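Multi-finger hand vs. two-finger gripper for wiping jobs
Forum: Hands, Grippers & End Effectors

gravar_fan
Posted 7th October

OK, I have to share this because I've been grinning all week! We finally got the five-axis wrist sorted on our humanoid and moved on to comparing hands for bathroom cleaning. Same arm, same controller, same sink. I ran 30 wipes with the plain two-finger gripper and 30 with the multi-fingered hand, and the hand is so much nicer with a bunched-up cloth (it was always sliding sideways out of the gripper).

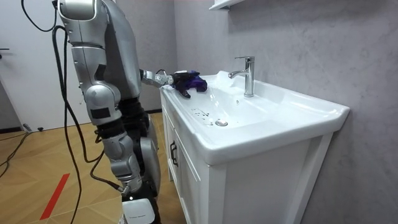 Multi-fingered hand on the left rim of the basin, purple cloth.

The gripper dropped the cloth 18 times. The hand dropped it 2 times, both on the turn around the faucet. Xóchitl Chávez wrote the force limits for the wrist and they made a huge difference.

clonon_ville
Nice work, but I don't buy the comparison. Did you put any rubber on the gripper pads? Bare pads on wet cloth will slip every time. We got decent results at Clononville with cheap silicone strips.

gravar_fan
Bare pads, guilty. I'll order strips and redo the gripper runs in November. Which thickness did you use?

clonon_ville
The thinnest ones they had. Thick ones get squishy and you lose track of where the cloth is.

M. Magesa
Musyoka from the Cosgate meetup. I'm on team hand for rims and corners, but for the flat part of the bowl I'd take a gripper holding a sponge block any day. Fewer joints to break. Our hand needed a new tendon after 700 cycles.

gravar_fan
Ouch! Was that the thumb?

M. Magesa
Index finger. Thumb is still the original.

maldonado_b
How are you controlling the fingers, one by one or just open/close?

gravar_fan
Open/close with a preset curl for now. Per-finger control is next on my list and I can't wait to try it.

clonon_ville
Post the pad results either way, please. I still think it'll be closer than you expect.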